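Fumlow Community Help
Topic: Hiring rooms and holding events

Deposit withheld after hire of Skarport hall

Posted by Tastwood, 10th June

Our association hired the lower hall at Skarport in May for a members' afternoon. The deposit was 300 and the letting office has returned all but 53 of it, citing "additional cleaning". No itemised account was supplied. The hire agreement refers to cleaning under clause 2 but states no rate. May a letting office make such a deduction without evidence, and to whom should we write?

Boiko

The starting point is the agreement itself. Where a clause permits a charge but gives no rate, the hirer may reasonably ask how the sum was reached. I would advise you to write to the letting office, quoting the booking reference, and to request the cleaning record and any invoice. Keep the tone neutral and allow a stated period for reply.

Tables are a frequent source of disagreement, as many agreements require them to be cleared and wiped.
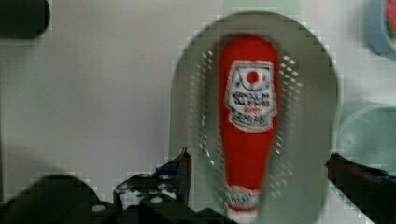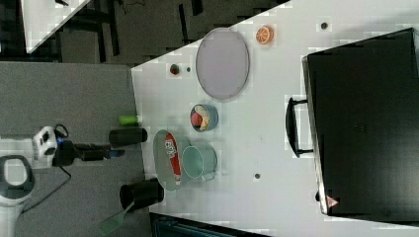
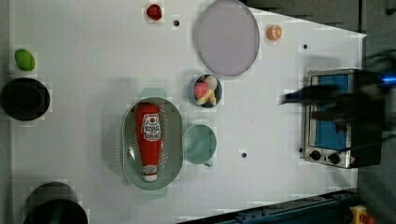 If the office cannot produce a record, ask for the matter to be considered under its complaints procedure – most offices have one, although it is not always displayed. A claim through the court should be the last step, as the fee may be large in relation to the sum.

Lower Hall User

We had the same with booking 906. Wrote twice, got it back. Ask for the manager.

Tastwood

I am obliged to you both. A letter has been sent.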